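工单标题：升级 Grustetti 后，抓取立式圆柱目标时腕关节多转 90 度，部分回合规划超时
状态：处理中（曾被关闭一次，已重新打开）
组件：位姿估计 / 抓取规划 / 目标坐标系缓存
提交人：Cherry Mae Macapagal
对接人：Jannik Reinholz（Grustetti 支持）
运行环境：Hinlow 仿真后端，单臂，两指夹爪，物体资产来自 Alemayehu 库

【问题描述】

二月里我们按发布说明把 Grustetti 升到新版。发布说明里写“改进了旋转对称物体的位姿稳定性”。我们手上的任务大部分都是台面上的日用品，对称物体占了不少，所以升级之前我还挺当回事，专门留了旧版的镜像做对照。

升级以后，抓立着的圆柱目标时会出现这样的现象：夹爪已经到了预抓取点，高度和水平位置都对，接下来应该直接往下走，可腕部最后一个关节先转了 90 度，转完再下降。有时候转过去又转回来。圆柱绕自己的竖直轴怎么转都一样，这个动作没有任何用处。

单看一个回合，这事可以忍。但是它会带来两个后果。一是旁边有别的东西时，转过去的那根手指正好朝着邻近物体那一侧，碰撞检查不通过，规划器开始反复重试，最后超时。二是我们拿这些轨迹去做下游训练，轨迹里混进一大堆没有理由的转腕，模型学到了，然后在不该转的地方也转。

完整跑了一轮，1166 个回合，其中 496 个有多余的转腕。旧版镜像用同样的种子、同样的场景列表跑，一个都没有。判定脚本放在附件里，规则很简单：从到达预抓取点到手指开始闭合之间，末端关节的累计转角超过设定阈值就算。阈值你们可以自己改，改大改小我都试过，结论不变。

【复现步骤】

1. 用附件里的场景列表启动 Hinlow，物理步长和渲染设置都保持默认。
2. 加载台面场景，目标类别选圆柱，其余物体作为障碍保留。
3. 抓取方式选顶部下降，两指平行夹持。
4. 打开 planner 的详细日志，关注 goal_frame 和 symmetry_resolve 两个字段。
5. 连续跑同一个场景、同一个种子。不需要换场景，同一个种子自己就会给出不同的结果。

第五步请务必真的做一遍。种子固定、物理确定，结果却前后不一致，这一条我认为比转腕本身更值得看。

【期望行为】

到达预抓取点以后直接下降。若一定要选一个朝向，选离当前关节角最近的那个，并且在整个下降阶段不再改变。

【实际行为】

见上。

回复（Jannik Reinholz）

感谢提交。从描述看很像手眼标定偏差引起的目标朝向误差。建议先重新执行标定流程，然后确认相机外参是否写入了新版要求的配置位置。另外请确认夹爪模型的版本。若标定后问题仍存在，请回传标定报告。

回复（Cherry Mae Macapagal）

这是仿真。相机外参是从 Hinlow 的场景图里直接读出来的，没有标定这一步，也就没有标定报告可以回传。我在工单的运行环境一栏已经写了。

外参的配置位置我还是检查了，新旧两版读到的矩阵逐项相等。夹爪模型也没有换过，文件校验值一致。

另外想说一下，标定偏差会给出一个小的、连续的误差。我们看到的是一个整齐的直角，每次都是。外参错到正好差一个直角，还只在圆柱上错、在盒子上不错，我很难相信。

回复（Jannik Reinholz）

明白，抱歉漏看了环境信息。

我们内部讨论后认为可能与深度图噪声有关。新版位姿估计对圆柱类目标会拟合主轴和一个辅助轴，噪声较大时辅助轴不稳定。请尝试以下设置：
关闭深度噪声模拟；
提高位姿估计的平滑系数；
将抓取候选数量调低。

调整后请再跑一轮，看比例是否下降。

回复（Cherry Mae Macapagal）

三项都试了，一次只改一项，最后再三项一起改。

关闭深度噪声：转腕照样出现，比例几乎没动。深度图这时候是完全干净的，我把同一个静止时刻的点云连续存了下来，逐点比较，没有差别。输入一模一样，辅助轴仍然在两个方向之间跳。所以“噪声导致不稳定”这个说法至少不完整，没有噪声它也不稳定。

提高平滑系数：情况变得更难看。原来是一下子转过去，现在是慢慢转过去，因为平滑器在两个相差一个直角的朝向之间做插值，中间停在哪里都有可能。判定脚本抓到的回合数确实少了，可那是因为有一部分转腕被拖长，闭合的时候还没转完，累计转角没到阈值。如果只看脚本给的数字，会以为好了。请不要把这个设置写进建议里。

候选数量调低：把候选减到六个以后，转腕少了，同时抓取失败多了。我看了失败的回合，合理的候选被排在后面，一起砍掉了。这个我不认为是修复。

三项一起改：结果是上面几种毛病混在一起，没有参考价值。

我想问一个更基本的问题。圆柱的辅助轴在物理上没有定义，为什么要去估计它？旧版的做法是让规划器自己挑一个最近的朝向，新版为什么把这件事挪到了感知那边？发布说明里说的“稳定性”是用什么指标测的？

系统：工单超过期限未收到支持侧更新，自动标记为“已解决”。

回复（Cherry Mae Macapagal）

没有解决，重新打开了。最后一条消息是我提的问题，等的是你们那边的答复，按这个逻辑，你们不回就算修好了。

回复（Jannik Reinholz）

自动关闭是系统规则，我已经把这张工单排除在外。

关于指标：位姿稳定性是用相邻两次估计之间的角度差衡量的，在内部测试集上新版明显优于旧版。关于为什么把辅助轴放在感知侧，主要考虑是让下游拿到完整的六自由度位姿，接口统一，不用针对对称物体写分支。

请问能否提供一段 symmetry_resolve 的日志？

回复（Cherry Mae Macapagal）

日志如下，截自同一个回合，目标静止，机械臂停在预抓取点：

[planner] goal_frame: source=pose_est, cache=miss
[pose_est] symmetry_resolve: class=cylinder, order=inf, aux=A, score tie
[planner] goal accepted, aux=A
[planner] goal_frame: source=pose_est, cache=miss
[pose_est] symmetry_resolve: class=cylinder, order=inf, aux=B, score tie
[planner] goal changed, replan requested
[planner] goal accepted, aux=B
[planner] wrist reorient inserted before descend
[planner] goal_frame: source=pose_est, cache=hit
[planner] descend

关键是那两行 score tie。两个候选辅助轴得分完全相同，然后每次随便返回一个。我在 A 和 B 之间看不出任何规律，只知道它们差一个直角。

接着看缓存。前两次都是 cache=miss，第三次才 hit。目标没有动过，第一次算完就应该进缓存。我怀疑缓存键里包含了辅助轴，或者包含了什么每次都变的东西。无论哪种，缓存在最需要它的时候没有起作用。

关于指标，我有一点不放心。相邻两次估计的角度差取平均，偶尔跳一次直角会被大量的零差值冲淡。你们的测试集里如果每个目标连续估计很多次，跳一次基本看不见。能不能给最大值，或者给跳变的次数？平均值好看，我相信，但它回答的是另外一个问题。

回复（Jannik Reinholz）

日志很有帮助。确认在得分相同时没有固定的选择规则，返回的是候选容器里的第一个，而容器的顺序取决于并行任务完成的先后。这可以解释固定种子下结果不一致。

我们准备了一个补丁，得分相同时按候选编号取最小者。请在你们的环境验证。

最大值方面，需要重新跑内部测试，暂时没有。

回复（Cherry Mae Macapagal）

补丁装上了。先说好的：同一个种子反复跑，结果一致了，这部分我认可。

再说不好的。现在它总是选编号最小的那个，而编号和机械臂当前的姿态没有任何关系。起始姿态如果碰巧和这个朝向一致，就不转；如果不一致，就每次都转。也就是说随机的转腕变成了固定的转腕。从哪一侧接近目标的场景现在每回合都转，可重复性好得很。

我拿 Gallell 那组场景做了对照（那组场景台面上东西多，接近方向也杂），从左侧接近的基本不转，从右侧接近的几乎全转。在你们的测试里如果机械臂总从同一个初始姿态出发，补丁看上去会是百分之百有效。

所以补丁修的是并行顺序，没有碰到选择标准。选择标准应该是“离当前末端朝向最近”，这个信息感知模块拿不到，规划器拿得到。这又回到我前面那个问题：为什么由感知来决定。

另外我试了只用一个工作线程跑没打补丁的版本，表现和打了补丁的多线程版本一样，算是从侧面证实了你说的容器顺序。不过这也意味着，如果你们内部测试是单线程跑的，当初就不可能看到这个问题。是单线程吗？

回复（Jannik Reinholz）

内部测试确实是单线程。这一点我记到我们自己的问题单里了。

关于选择标准，规划侧有一个选项 goal_frame.free_axis，可以把某一个轴声明为自由，规划器会忽略该轴上的目标约束。文档里归在“高级”部分。请试试对圆柱类设置为竖直轴自由。

回复（Cherry Mae Macapagal）

free_axis 试过了，写一下经过，免得后面的人再走一遍。

第一次设完毫无变化。日志里也没有任何提示。翻了半天发现它读的是类别名，而 Alemayehu 资产里圆柱的类别名首字母大写，配置里我写的是小写，匹配不上就静默忽略。一个会静默失效的选项，至少应该打一行警告。

改对大小写以后，空旷场景里转腕没了，直接下降。我本来想在这里就收工，后来还是把带障碍的场景也跑了一遍，超时仍然有，而且集中在目标旁边紧挨着别的东西的那些场景。

原因大概是这样：轴声明为自由以后，规划器从当前朝向开始找，如果当前朝向过不了碰撞检查，就应该沿着自由轴去试别的角度。日志显示它只试了当前朝向和相差一个直角的那个，两个都不行就报超时。A 和 B 又回来了，只不过这次藏在规划器的采样里。真正可行的角度常常在中间，稍微偏一点手指就能绕开旁边的物体。我手工塞了一个中间角度进去，规划一次通过。

因此我现在的判断是，同一个“两个候选朝向”的假设至少写在了两个地方。请查一下还有没有第三处，比如放置阶段。我们暂时没有测放置，所以对放置没有结论。

回复（Jannik Reinholz）

收到。自由轴采样部分我需要问规划组。能否补充障碍场景的画面和物体布局？只看日志，不太容易判断手指和邻近物体之间还剩多少余量。

回复（Cherry Mae Macapagal）

同一场景的两个视角，第一张贴近夹爪，第二张从侧面看整条手臂。
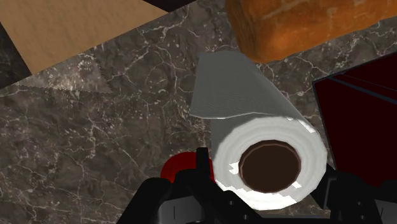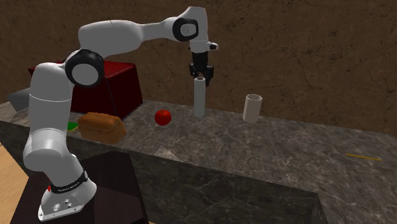
布局文件和碰撞几何都打包在附件里，余量请直接从几何里量，别从渲染上估。透视会骗人，尤其是近处的手指和远处的物体叠在一起的时候，我自己就估错过，把一个明明够用的间隙当成了不够。

碰撞几何这边也有一件事要说。Alemayehu 的资产默认用凸包做碰撞体，形状规整的物体没什么问题，形状不规整的会胖出来一圈。我怀疑过超时是不是凸包太胖造成的，于是把障碍物全部换成细分网格重跑。超时少了一点，没有消失。也就是说凸包有份，但主要问题还在采样。请不要因为我提了凸包就把这张工单转给资产组，我猜到会有人想这么做。

再补一个现象，可能有关也可能无关。打开 free_axis 以后，goal_frame 的缓存命中率反而降了。我原来以为缓存键里带着辅助轴，那么轴自由之后键应该更稳定才对。现在我倾向于认为键里还有末端的当前姿态，机械臂一动键就变。如果真是这样，这个缓存在运动过程中永远不会命中，那它存在的意义是什么，也请一并解释。

回复（Jannik Reinholz）

附件已转给规划组。先回答能回答的部分：

缓存键里确实有末端姿态，是新版加进去的，目的是在视角变化后强制重新估计。规划组同意静止目标不需要这样做，会讨论是否改成按目标位移触发。

自由轴采样目前写死为两个角度，源头是从平行夹爪抓盒子的代码复用过来的，盒子只需要考虑两组对面。计划改为可配置的采样间隔，默认值待定。放置阶段还没有查。

在此之前可以考虑退回旧版的目标生成模块，其余组件保持新版，两者接口兼容。

回复（Cherry Mae Macapagal）

“接口兼容”我验证了，编译通过，能启动，跑第一个盒子目标就报坐标系名称找不到。旧版输出的目标坐标系叫 object_goal，新版规划器要的是 goal_frame。加一个重映射以后可以用。这个我不太愿意叫兼容，不过改动只有一行，就不争了。

混用以后的情况：圆柱目标不再多余转腕，判定脚本把全部场景过了一遍，一个也没抓到。我特意没有只信脚本，抽了一批回合把末端关节曲线画出来肉眼看，也没看到那种被平滑拖长的转动。带障碍的场景里超时恢复到旧版的水平，注意是恢复到旧版水平，旧版本来也有几个过不去的场景，那几个照旧过不去。

盒子类目标没有变化。杯子类有点微妙，夹杯壁的时候旧模块偶尔选到不太好的位置，新模块在这一点上确实更好。所以混用方案有代价，我们这边先接受，圆柱的任务量更大。

在我们自己的仓库里，目前固定的设置是：

目标生成：旧版模块，加坐标系重映射
位姿估计：新版，打了同分取最小编号的补丁
平滑系数：恢复默认，不要提高
抓取候选数量：恢复默认
free_axis：关闭，等采样间隔可配置以后再打开
障碍物碰撞体：细分网格，仅限台面拥挤的场景

对你们那边，这张工单要关闭的话，我希望看到下面几项，少一项我都会再打开：

得分相同时的选择标准由规划器按当前末端朝向决定；
自由轴采样不再写死；
类别名匹配失败时有警告；
内部测试加上多线程和不同的初始姿态，并且报告跳变次数；
放置阶段查过，有或者没有，给一个明确说法。

倒数第二项我会要求看原始结果，不看汇总表。

已经录下来的那批训练轨迹，我们按判定脚本的结果剔除了有多余转腕的回合，剩下的是否还受影响不好说，因为脚本看不到低于阈值的部分。下游模型先不重训，等下一版出来再定。

回复（Jannik Reinholz）

五项都已登记为子任务，前三项排进下一个版本，第四项在搭测试环境。放置阶段今天下午初步看了代码，稳定放置的朝向搜索里调用了同一个采样函数，所以应该受影响，实测之后再给正式结论。

工单保持打开。

回复（Cherry Mae Macapagal）

好，第三处找到了。实测的时候请用多线程跑，日志级别开到详细，把 symmetry_resolve 和采样角度一起存下来发给我。我这边会用同一份场景列表跑一遍放置，两边结果对不上的话，先对种子。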